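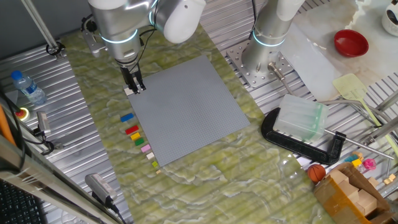 The arm at the corner of the gray baseplate, with the small white block just under its fingers.

Zarker bench gallery, Mon 16 August

This page collects pictures from the bench where we gather examples for Swai, our learning system for small assembly tasks. For the moment there is only one picture. The others from April will be added when they are sorted.

The task on this bench is called "brick column". A person guides the arm, and the system keeps the joint positions and the camera video together. One complete try is one example. We now have 2,395 examples for all tasks, and 456 of them belong to this one.

Some notes to the picture:

The bricks stand along the left edge of the plate, from a blue one at the top to a tiny beige one at the bottom. The sizes become smaller on the way down. Small bricks are the difficult part for the guiding person — the fingers hide them from most views.

The plate is placed at an angle. We turn it between sessions, so that Swai does not learn only one direction.

A second arm is mounted at the upper right. Tasks for 2 arms are kept in a separate set with the name Dultetti, which has 305 examples until now.

The clamp, the spatula, the red bowl and the toy basketball on the right side are not part of the brick task. We leave such things on the table in many sessions — a system that has seen only clean tables is easily confused later.

The labels are checked by hand before the examples go to Zekar, where the training runs. A check can take up to two days.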